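Why our family stayed with rowing

My daughter joined the junior rowing club in Wirkthorpe at eight, after one unhappy winter of hockey. The season fee was $698 – less than skates and ice time. Four children share a boat, and all of them must learn to steer. 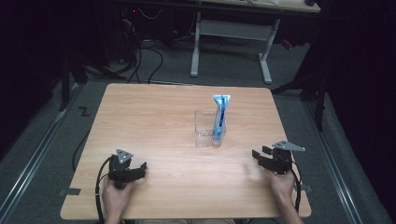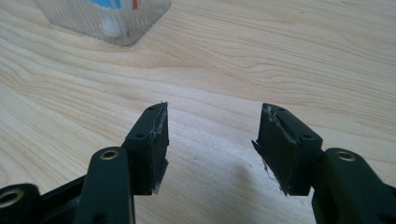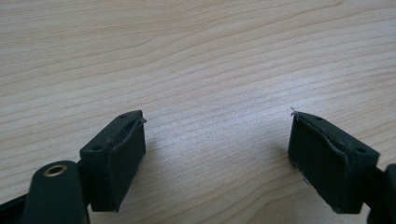
Early mornings

Practice begins at 6 a.m., also in November. I complained a lot in the first year. Now I bring coffee and stand with the other parents by the Haugen dock, and we talk until the boats come back.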